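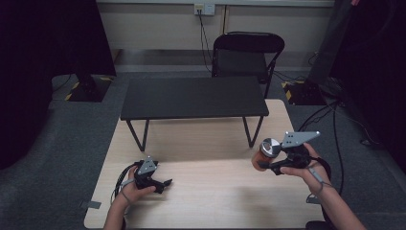

Una lectora escribe que lleva la carta natal de cada cliente en hojas sueltas, que la tinta del aspectario se le corre con el aceite de las velas y que en verano el papel se le ondula hasta no poder leer los grados. Pregunta si conviene plastificar.

No conviene. El plastificado en caliente fija la carta e impide anotar tránsitos, y las efemérides impresas en láser pueden quedar pegadas a la lámina. Da mejor resultado lo siguiente.

Papel. Para la rueda zodiacal, gramaje de 120 o superior. El papel de oficina corriente sirve para borradores y para las tablas de casas, que se cambian a menudo. Las hojas se guardan en horizontal, con peso encima, lejos de la cocina y del baño.

Tinta. Pigmentada para los glifos y los grados, lápiz 2H para los tránsitos. Los aspectos tensos en rojo y los armónicos en azul, si se sigue la convención habitual. El rojo de rotulador escolar palidece con la luz – mejor comprobarlo antes en un recorte dejado junto a la ventana desde junio hasta septiembre.

Manchas de cera. Dejar endurecer. Levantar el grueso con una espátula de plástico. Poner papel secante por ambas caras y pasar la plancha templada, sin vapor, dos o tres segundos cada vez, cambiando el secante en cada pasada. Si queda cerco, no insistir: se copia la carta.

Manchas de aceite. Cubrir con fécula de maíz durante 30 minutos y cepillar en seco. Repetir si hace falta. Nunca agua.

Trazado. El compás marca el centro con un agujero que acaba rasgándose. Se evita pegando por detrás un cuadrado de cinta de papel. Para dividir el círculo en signos basta un transportador y un lápiz afilado; cada signo ocupa treinta grados exactos, y el error se acumula si se mide de signo en signo. Marcar siempre desde el cero de Aries.

Archivo. Yo uso carpetas Gonetti de 26 fundas, una por cliente, con la hora de nacimiento y su fuente anotadas en el lomo. Las cajas Ellwood son más rígidas pero cierran mal cuando están llenas. Una hora redondeada se señala con una R: dos minutos de diferencia desplazan el ascendente alrededor de medio grado, según latitud y signo.

Mesa. Superficie lisa, mate y clara. Si se trabaja con velas, colocarlas sobre una bandeja con borde, al lado contrario de la mano que escribe.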